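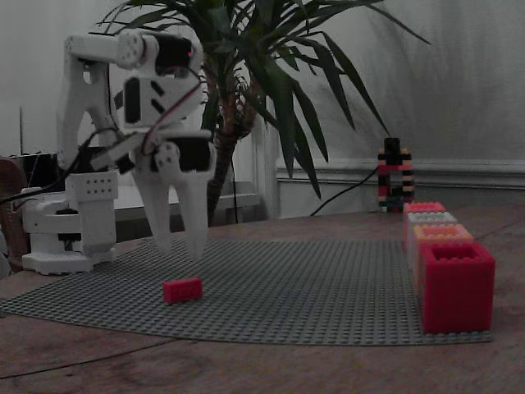 Parents' group questions reward charts in Coltthorpe nurseries

Friday, March 23, 2018

Sarkmont Family Network has asked nurseries in Coltthorpe to think again before buying the Jomer sticker chart scheme, which promises "a sharing child in two weeks". The network says it has looked for proof behind that promise and has not found any worth the name.

The scheme, sold by Ng Early Years, gives children a sticker each time they hand over a toy when asked. A full row earns a prize from a box. Staff fill in the chart, and a copy goes home at the end of the week so that parents can carry on with it there. It went on sale in January at £520 a room.

Sarkmont Family Network has no quarrel with stickers. Plenty of its members have bribed a child into a car seat with one and would do it again tomorrow. Its doubts are about what a three-year-old learns when an adult pays for every toy given up. A child who lets go of a digger to get a star may be learning about stars.

The sales leaflet says that 1005 families "saw a difference". It does not say what the difference was, who was asked, or how many were asked and saw nothing. The network wrote to Ng Early Years with those three questions. The reply thanked us for our interest and enclosed another leaflet.

We also sent a short survey to our own members and had 400 replies. We make no great claims for it, as people who dislike a thing are always quicker to write in. Still, the same complaints kept coming up. Parents said their children had begun asking what they would get for sharing. Others said a quiet child who rarely grabs anything had come home with an empty chart, having had nothing to hand over.

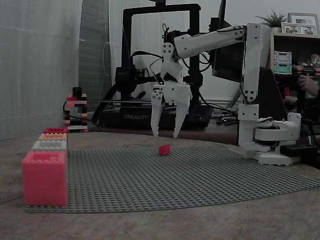 Several parents raised a point the leaflet leaves out altogether, which is that children of this age are not always wrong to say no. A child in the middle of building something has a fair reason to keep hold of the pieces until the job is done. Most adults would not pass their phone to a stranger for a gold star. Being told "you can have it when I've finished" is hard on the child who is waiting, but waiting is part of what we want them to learn.

The network would like nurseries to try the cheap things first. Put out more than one of the favourite toy. Let a child finish a turn, and help the other one find something to do in the meantime. Give them the words to ask with. Stay close by at the times of day when everyone is tired. These will not turn out a sharing child in two weeks either, and we would be wary of anybody who said they could.

Nurseries that have already bought the scheme are asked to tell parents how it is being used and whether a family may opt out. Those still deciding should ask Ng Early Years for its full results in writing before they pay. Sarkmont Family Network will publish any figures it receives, including ones that show we are mistaken.

Notes to editors

Sarkmont Family Network is a parent-run group covering Coltthorpe and the villages nearby. It takes no money from toy makers or training firms. The survey questions and a summary of the replies are available from the network on request.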